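Folding policy fails on sleeves but fine on the shirt body, is my demo data the problem?

Posted in Robot Learning Help

Mebrat Gudeta
Hi all, long time reader, first time asking. I'm trying to reproduce a result from a paper our reading group went through in August. The claim is that you can train a garment folding policy on nothing but demos from handheld grippers (no teleop!) and it'll carry over to a two-arm robot. I've got 246 demos so far, mostly sweaters and hoodies, and I'm training with the Flovus code pretty much as it comes.

The body folds look great. Sleeves are a mess. The policy goes for the cuff, closes a little short of it, and then happily carries on as if it had the fabric. I ran 8 trials on a sweater it had never seen and it got both sleeves over in just 4 of them. My demos look like this, with one gripper in each hand: 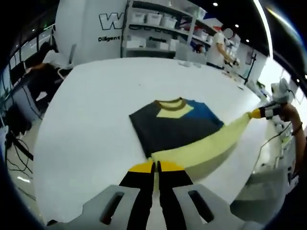 View from one gripper, with the other one on the yellow cuff.

Validation loss is fine, so I'm kind of stuck. Do I need more sleeves, or is something off in how I'm recording? I'd love to hear from anyone who has gotten this to work with Janatora or anything similar.

Pornura
Check your latency before you collect anything else!! I had this exact thing, closing short of the fabric, and I spent a whole month blaming the data. My gripper width was being logged later than the camera images, so the policy learned to close at the wrong moment. Body folds are forgiving (there's fabric everywhere, you grab something no matter what) but a cuff is small and you either have it or you don't.

Easy test: open and close the gripper sharply in front of its own camera, then plot the logged width next to the images. If the two don't line up, shift one until they do and retrain on the same 246. Do the robot side too, the arm has its own delay and you have to send commands early to make up for it. After I fixed both, my sleeve trials went from hopeless to 7 out of 8. Different garments than yours, so don't hold me to that number.

Also, validation loss told me nothing the entire time. I only trust rollouts now.

Rudd
just get more data

Mebrat Gudeta
@Pornura thank you, I never checked the width log at all! Plotted it this afternoon and the width does trail the images on both grippers, and the left is worse. Retraining overnight with the shift in. I haven't touched the robot side yet, so that's tomorrow's job, and I'll post the new trials under this once I've run them.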